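Movska card game: progress report to Fleury

Period covered: to the end of November
Prepared by: Rakiya Iyamu

1. Rules and deck

The rule set is at draft 4. The deck was cut from 530 cards to 481 after the duplicate prompts were merged. Two scoring rules conflict when a round ends in a tie -- the second will be dropped in the next draft.

2. Playtesting

Groups at Piltard and Umness have finished the short version. The median session ran over its time limit, mostly during the opening deal. Facilitator notes have been coded and the prompts with unclear wording sent back for editing.

3. Printing

The quote for a first run of 300 copies is unchanged. Card stock has been approved; the colour proof has not. Box dimensions depend on the final card count and are on hold.

A picture on the wall, and board game boxes in a tray.
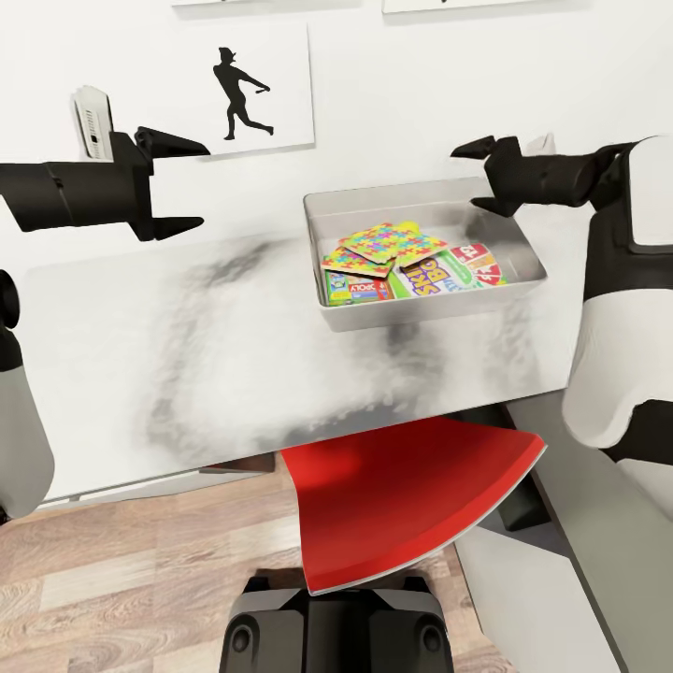
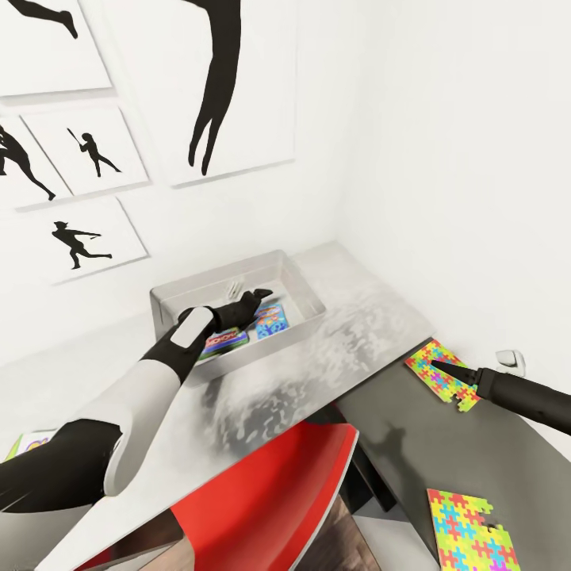 4. Next period

Freeze the deck. Correct the tie rule and reissue the facilitator guide. Run the long version at Umness. The second instalment is requested on approval of the colour proof, as set out in the agreement.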